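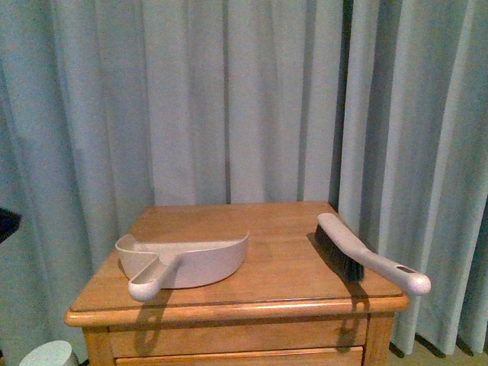
Words by Lise Morin | Bedroom setup guide, section 3

Looking after the nightstand top

I'm fussy about this bit, so bear with me! Dust shows up fast on a light oak finish (mine gets it worst in March, when the windows open again).

1. Clear off the lamp, books and water glass.

2. Pull the nightstand 2 inches away from the curtain, so you don't sweep fluff into the folds.

3. Brush with the grain, back to front, and catch the dust in the pan at the rounded edge. 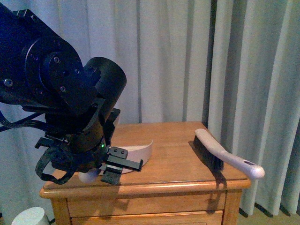 4. Go over the drawer fronts too, top one first, and get the bristles right into the corners.

Note: I keep a pan and brush just for furniture. The one I use on the floor picks up grit, and grit scratches!

Caution: no wet cloths on the Skirgate top until the oil has had 18 hours to cure. I rushed mine once and got a lovely cloudy ring.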